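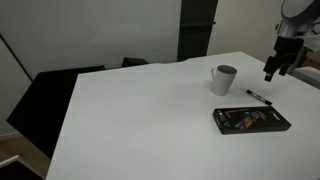
Cuaderno del taller, 24 de junio

Mesa blanca grande. Hoy tocaba terminar el orden de las llaves allen, que llevamos aplazando desde que llegó el pedido de Davness. Escribo también para Tiina, que vuelve en septiembre y va a preguntar dónde está cada cosa.

Juego de llaves de colores: tiene caja propia, la oscura con el dibujo de las llaves en abanico en la tapa. Decidimos que la caja vive en la mesa blanca, en el lado derecho, y no en el cajón. En el cajón se mezclaba con las llaves sueltas de Lobo y Bart perdió una mañana buscando la de 2 mm. Los colores ayudan mucho, pero cada fabricante usa un orden distinto, así que no se debe aprender "la roja es tal medida" y después aplicarlo a otro juego. Yo cometí este error con los tornillos del banco Mamby y redondeé una cabeza. Hubo que sacarlo con extractor.

Rotulador: el blanco de tapa negra se queda con la caja. Con él se marca la cinta de las bolsas de tornillos. No sirve para marcar sobre la mesa, por favor. La superficie es mate y la tinta entra. Probé alcohol en una esquina de la mesa vieja y quedó una sombra gris que todavía se ve.

Taza: la blanca lisa sin nombre. Pregunté a Rogelio y a Quang y ninguno la reconoce. Es buena taza, el asa es pequeña pero cabe un dedo. Si es de alguien, que lo apunte aquí abajo. Mientras tanto propongo usarla para tornillos pequeños durante el montaje, y en este caso ya no se bebe de ella. Hay que elegir una de las dos cosas.

Inventario: Prakash pasó la lista al sistema de Pultholm. Quedan 214 tornillos M4 de cabeza cilíndrica y 70 de M5. En la hoja antigua ponía 3,455 para las arandelas, y yo leí tres mil y pico, pero es el peso en kilos. Él escribe la coma decimal como yo, así que la confusión fue solo mía. Corregido en la columna de unidades.

Pendiente:
Pedir más M5 antes de que bajen de 50.
Cortar una pieza de goma para poner debajo de la caja, que resbala cuando se abre con una mano.
Pegar dentro de la tapa una lista con color y medida, escrita a mano y grande. Bart tiene mejor letra que yo.
Revisar las llaves sueltas de Lobo. Las que tienen la punta gastada se tiran, no se guardan "por si acaso".

Nota de Quang, añadida después de comer: la taza puede ser de la sala de reuniones, allí hay otras parecidas. Mañana subo a comparar.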